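The Dead Kept Better Notes Than I Do

I came to the Greek gold tablets the way I come to most things, by picking up the wrong book. I'd gone into Brellham, my favorite used bookstore, for a paperback on Roman cooking, and I walked out with a battered study of ancient burial customs that had a coffee ring on the cover and somebody's grocery list tucked in at page 46. I read it in two nights (the cooking book is still on my wish list, if anyone's asking).

If you haven't run into the tablets before, you're in for a treat. They're thin little sheets of gold, many of them small enough to lose in a coat pocket, found in graves in southern Italy, Crete, northern Greece and a few other places. The oldest are from the fifth century BC or so. Some carry only a name or a word or two. The best ones carry directions – real, practical directions for a person who has just died and doesn't know which way to turn.
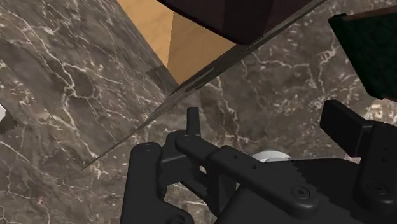 Pale veins in dark marble, with a wooden corner at the top.

You'll come to a spring, the longer ones say, beside a white cypress. Don't drink there! Don't even go near it! Farther on there's cold water flowing from the Lake of Memory, and guards standing over it, and they're going to ask what you want. Then you get your line, which I've had stuck in my head since June: "I am a child of Earth and starry Heaven." You tell them you're parched with thirst. They let you drink, and off you go down the sacred road with the other initiates.

I love how bossy it is. I also love that whoever wrote it figured a dead person would be thirsty and a bit muddled and would need the password written down. My grandmother used to pin bus directions inside my coat, and I thought of her the whole time I was reading.

Scholars have been arguing about who these people were for well over a century. The usual word is "Orphic," after Orpheus, but some tablets mention Bacchus and his initiates, and a few call on Persephone, so it's a tangle. I asked Mesfin Bogale, who teaches a night class on Greek religion that I've now taken twice, and he sighed and told me to stop looking for a church. His picture is traveling priests with their own versions of the text, copying from each other and making mistakes as they went. Some of the spelling really is terrible. One engraver seems to have run out of gold and just quit in the middle of a word, and I feel for him. 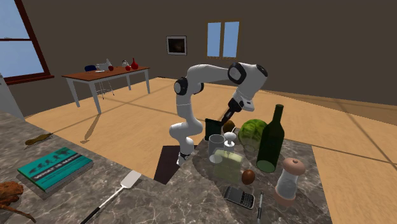
The part I keep going back to is the choice of memory as the thing to ask for. Plenty of Greeks expected the dead to forget. In Plato's story of Er, souls camp by the River of Carelessness and drink, and the ones with no sense drink too much, and then it's back to be born again knowing nothing. The tablet people wanted to skip all that. They wanted to arrive as themselves, with their family line on their tongues.

Mesfin had our class of 23 write our own version, three lines at most, for a stranger to carry. Mine took me 30 minutes and came out sounding like a parking sign. The woman next to me wrote hers to her brother and wouldn't read it out loud, and he didn't make her.

I've since bought a proper translation with the Greek on the facing page, and I'm going through it slowly with a dictionary, one tablet a week. I'm up to the one from Hipponion, found in a woman's grave. It's among the oldest and the longest we have, and I've been stuck on the cypress since Sunday. Why white? Mesfin has a theory, but he's saving it for next term.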